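Visit to the Ustholm Scholarship Open Day

Representatives of the Zimness Education Fund attended the open day at Ustholm College in July. The college awards full tuition grants each year to students who are the first in their families to enter higher education, and the Fund has supported four of these places.

Ryota Hoshino, director of student aid, opened the morning session. He reported that the college received 780 applications this year for 100 grants, with some 4 in ten coming from rural districts. Interviews are now held on Friday evenings – a change requested by applicants who work during the day. 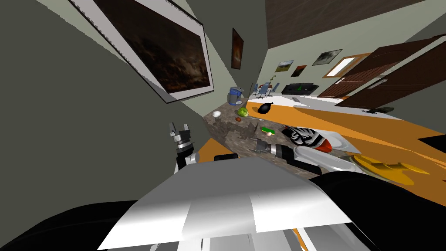

After lunch, delegates met current grant holders in the Ó Néill Library. Several students spoke about the cost of housing, which the present award does not cover. The Gesivo Foundation has offered to match any new housing money for two years.

The Fund's board will consider a contribution at its next meeting. Our thanks go to the college staff for their welcome.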